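Pre-Opening Checklist for the Gandon Used Romance Sale, With Comments

Print one, walk the hall with it, tick things. The hall at Gandon opens to readers at 10 a.m. and the line forms well before that, because someone always has her eye on the box of out-of-print Regencies. Comments below each item come from previous inspections and have been left in whatever mood they were written.

ENTRANCE AND AISLES

1. Front doors open fully and stay open on their own.
Checked. Last November they were propped with a hardcover billionaire trilogy. All three volumes survived and were later sold at half price. Use the rubber wedges.

2. Aisles wide enough for a wheelchair and a person reading while walking.
Passed on the second try. The paranormal aisle had been narrowed by a cardboard werewolf. He is now against the wall by the coat rack, where he can brood without blocking anyone.

3. Floor clear of boxes, bags and cords.
Failed at 8:30, passed at 9:15. People set a box down "for a second" and then open the book on top. Second-chance romance is the worst for this. Walk the aisle again five minutes before opening, and do not read the back covers.

4. Both exits unlocked and signs lit.
Checked. The side exit is behind Romantic Suspense and somebody had hung a shawl over the sign. Removed.

SHELVES AND TABLES

5. Tall shelves fixed to the wall.
Shelf 17 (historical, Scottish) rocks if you lean on it. It holds more than it was built for, mostly men in kilts. Two brackets added. Move the heaviest omnibus editions to the bottom and leave them there, whatever the person who alphabetizes has to say.

6. No stacks on tables higher than 23 inches.
Failed. Category romances are thin and slippery and will go over if you sneeze near them. Split the stacks. The Wysocka series has to be kept in order or we hear about it all day, so split that one at volume 5, after the annulment and before the amnesia.

7. Folding table legs locked.
Checked each one by hand. The table nearest the tea urn has a leg that looks locked and is lying. Retire it. I wrote this last time too.

8. Damp or moldy books pulled before they go out.
Pulled one carton from somebody's garage. A shame, as it had most of the early Clevier medicals, the ones where the surgeon never seems to have any patients. Sealed in a bag and taken to the dumpster.

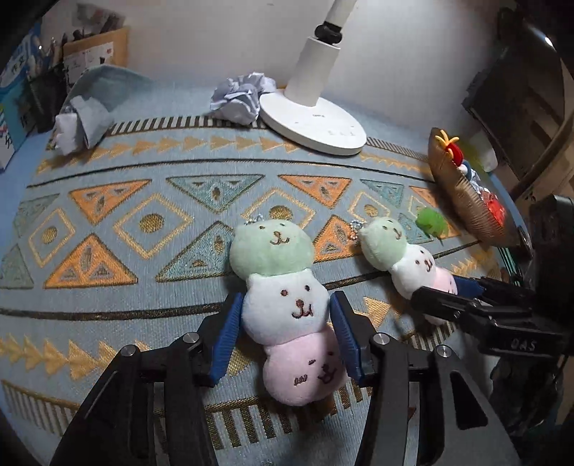 9. Small items at the checkout out of reach of toddlers.
Bookmarks with tassels, pin badges and anything with a loose bead or chain go on the back shelf behind the till. Passed once the tassels were moved. A grown woman complained that she couldn't reach them either, and was handed one.

ELECTRICAL AND HOT THINGS

10. Reading lamps have intact cords.
One frayed, thrown out. The remaining lamps give a golden, flattering light that makes every cover look like a better book than it is. Sales have not suffered.

11. Tea urn on a stable surface, spout facing the wall.
Passed. See item 7 regarding which table it must not be on.

12. No candles.
Failed. Found two on the "Cozy Nights In" display, both lit, both surrounded by paperbacks. I understand the mood. Battery ones are in the drawer with the price stickers.

READING CORNER

13. Armchairs sound, no springs showing.
The green one is fine. The striped one drops suddenly when you sit, and was described to me as "part of the experience." Tagged out of use.

14. Microphone cord taped down for the Mastosen readalong.
Taped along its full length. Also, please check which chapter is being read aloud and at what hour. The 11 a.m. slot overlaps with children's face painting, and chapter nine of the Mastosen book is set almost entirely in a hayloft.

15. First aid kit stocked.
Short on bandages. Paper cuts are the main injury at this sale, followed by whatever happens when two people get hold of the same signed copy. Restocked, plus tissues for the people who start the sad one standing up.

BEFORE YOU SIGN OFF

16. Item 3 again. Yes, again.

17. Checklist signed and clipped to the board by the kitchen.
The last one was found inside a duke-in-disguise novel at page 23, marking somebody's place. It was a good book, but please use a bookmark. They're on the back shelf behind the till.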